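Notes for the paint talk, 8 October 2001. Don't read these out word for word, you went too fast in July.

Hi everybody, thanks for coming out. I'm going to talk about painting rooms dark, how I got talked into it, and what I'd do over. Grab a fan deck from the table if you want one, and please give it back (I lost two last time!).

Start with the Prerkudside house. Every room was off-white when we moved in, and I lived with it for years. Then I bought a quart of Darnov in a deep green-blue and put a square of it behind the couch, and by supper I wanted the whole wall. Pause here, ask who has a test patch at home they've never painted over. Wait for hands.
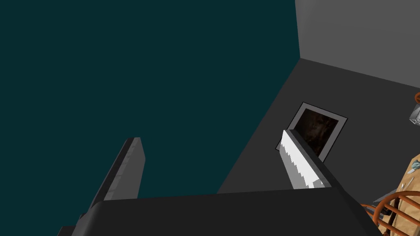
Kuto wrote in after the last talk to say that dark paint makes a small room feel like a closet, and that no amount of lamps will fix it. Fair enough, it can. Kuto's room faces north and has one window, and I'd probably go lighter in there too. But I've also sat in small dark dining rooms at night and never wanted to leave, so think about when you use the room.

Okay, money. My wall took 12 hours counting the taping, and the paint and primer came to 68 dollars. Tint the primer! Ask at the counter, they'll do it while you wait. I used plain white primer the first time and needed an extra coat, and I was pretty grumpy by the end of it.

Next, where to stop the color. The easiest place is an inside corner. Run your tape down the light side, press it with a putty knife, and pull it while the paint is still a little soft.
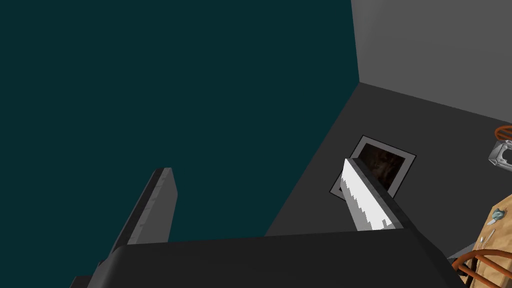

Teal meeting light gray at the corner

Ceilings. People get nervous and I get it. I did the back bedroom ceiling dark and left the walls alone, and my neck hurt for a week. Get the extension pole. Keep the roller wet, work toward the window, and don't go back over 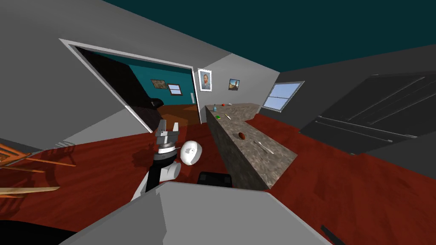 a patch that has started to set up, because you'll see every lap mark when the sun comes in. Flat finish only up there. I tried eggshell from Tessier and every bump in the plaster showed. (Tell the ladder story if there's time, skip it if not.)

Trim is last. I keep mine pale next to a dark wall, even a skinny strip does a lot. Good brush, 22 dollars, worth it.
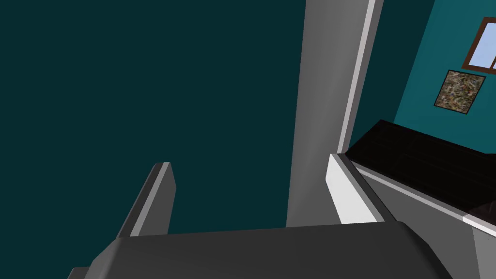

Dark teal, medium gray, narrow white edge

Questions. Somebody will ask about scuffs. Yes, they show, so save a jar for touch-ups and write the room on the lid.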